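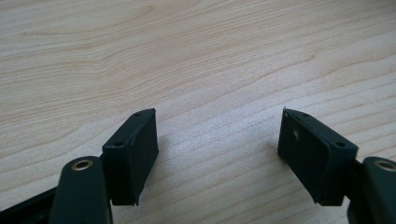
Light wood tabletop, grain side up.

How to ask for a later kindergarten start in Prurnaston

Children who turn five in November miss the regular cutoff by a few weeks, and some parents of older fives want to wait too. The steps are the same.

1. Get the deferral form from the Hetach enrollment office.
2. Attach a birth certificate and 2 proofs of address.
3. Ask the preschool for a short letter.
4. Turn everything in within 10 school days of registration.

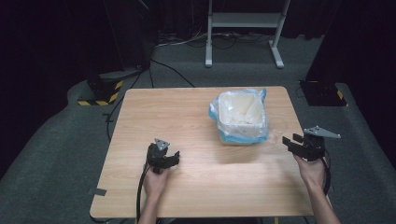 One parent wrote in to say that the Liltedel school wanted the preschool letter on letterhead and sent hers back once.

Keep a copy of the form. Replies come by mail.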